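Cuando un robot se para solo: la parada de protección

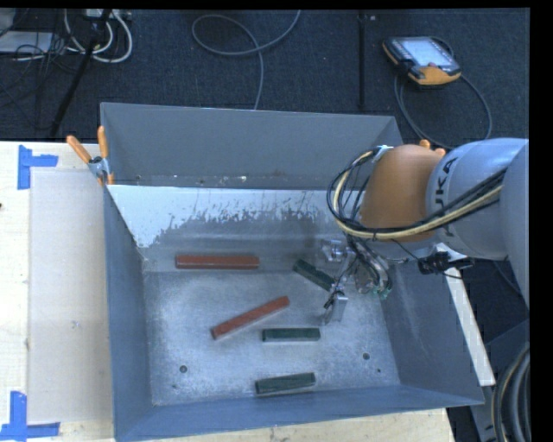

Un brazo robótico que saca bloques de una caja metálica repite siempre el mismo ciclo: bajar, cerrar la pinza, subir, soltar. En el taller Korkby, el brazo había completado 683 ciclos cuando se detuvo a mitad de la bajada. En la pantalla de mando apareció un aviso: «fuerza excesiva».

¿Qué es una parada de protección?
Las articulaciones del robot llevan sensores que miden la fuerza. Si la pinza empuja más de lo permitido, el controlador corta el movimiento y activa los frenos. El robot no siente dolor: compara dos números.

¿Qué falló?
La técnica Edith Huaranga revisó los datos guardados. El programa creía que el fondo de la caja estaba 4 milímetros más abajo de su posición real. La punta de la pinza tocó el metal y siguió empujando hasta llegar al límite. Este tipo de fallo se llama error de calibración.

¿Cómo se corrigió?
1. Se comprobó que no había nadie dentro de la zona del brazo.
2. Se subió la pinza despacio, con el mando manual.
3. Se midió de nuevo la altura del fondo.
4. Se repitió el ciclo a velocidad reducida.

Regla de seguridad
Un robot parado puede volver a moverse. No se mete la mano en la caja hasta que la persona responsable lo autoriza.

Vocabulario
Calibrar: ajustar las medidas de una máquina para que coincidan con las reales.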